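Home | Research | Take Part | Team | Contact

Call for Participants: Connected Vehicle Warning Study

The Ellwood Transport Lab is looking for licensed drivers to take part in a study of warning messages sent between cars. Sessions run through October in our simulator rooms at the Pruncombe site. You do not need to know anything about automated driving, and you do not need to own a car with driver assistance.

What the study covers

Connected cars can pass messages to each other over a short distance. A car that brakes hard can tell the cars behind it before their drivers have any chance to see the brake lights. What we do not know is how drivers respond to a warning when the road in front of them still looks clear. Some slow down right away. Others look for the hazard first and lose the time the message was meant to give them.

We will compare three kinds of warning: a spoken phrase, a tone, and a light on the dashboard. The warnings are produced by Indareo, the message software developed in our group. Malathi Devadiga leads the study. Keith Wainwright runs the simulator.

Who can apply

You should:

- be 20 or older
- hold a full driver's license
- have driven at least once a week over the past year
- be able to read a dashboard display, with glasses or contacts if you use them
- be free of motion sickness in cars, trains, and games with a moving view

We are sorry that we cannot accept people who have epilepsy or who are pregnant. Employees of Bodine, which supplies the driving seat and pedals, are also not eligible.
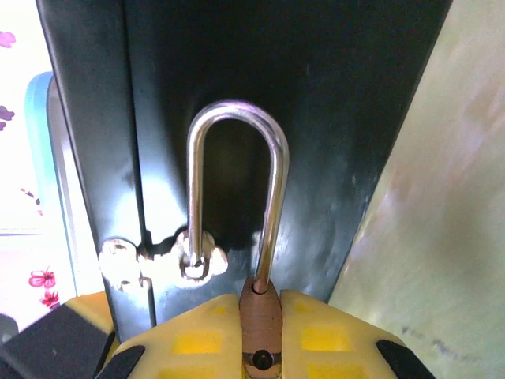
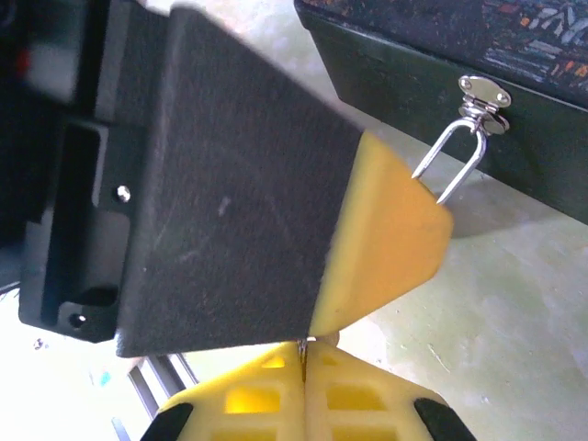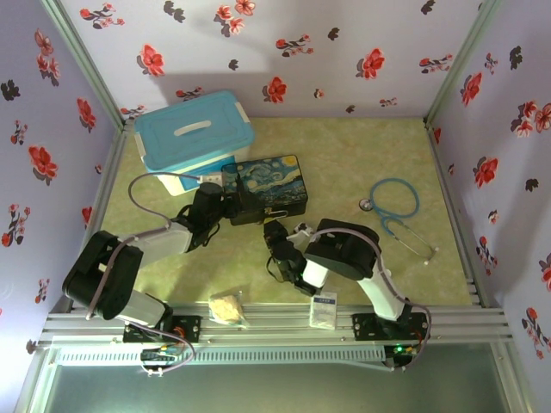
What you will do

You will come in for one session. So-ying Mok will meet you at the front desk, go over the consent form, and answer questions. You will then have a practice drive to get used to the steering and brakes, followed by three recorded drives on a two-lane road and a stretch of highway. Each recorded drive takes 20 minutes, with a break after each one. You can ask for a longer break whenever you want.

During the drives we record your speed, your steering, your foot position on the pedals, and where you are looking. We also record sound in the room. After the last drive you fill out a short questionnaire about the warnings. Please wear flat shoes with a closed toe. Heavy eye makeup can interfere with the eye tracker, so please leave it off.

Payment and travel

Participants receive $200 at the end of the session. If you stop early for any reason, you will be paid for the part you completed. Parking is free in the rear lot. Bring your ticket from the gate to the front desk and it will be stamped. Bus fare can be refunded if you keep the receipt.

Your data

Recordings are stored under a participant number. Your name and contact details are kept separately and deleted when payments have been closed out. You may withdraw your data up to 20 days after your session by writing to the address you were given on the consent form. The results will be published as group figures, and individual drivers will not be identified.

How to apply

Call or write to Alfie Holroyd at the study office and ask for the screening form. Please include your age, the number of years you have been driving, and the times of day that suit you. Evening sessions fill up first. If you are placed on the waiting list, we will contact you when a slot opens.

Questions about your rights as a participant can be sent to Beryl Sedgwick, who is not part of the study team.

Posted 03/07/2023

Contact | Privacy | Copyright Ellwood Transport Lab | Back to top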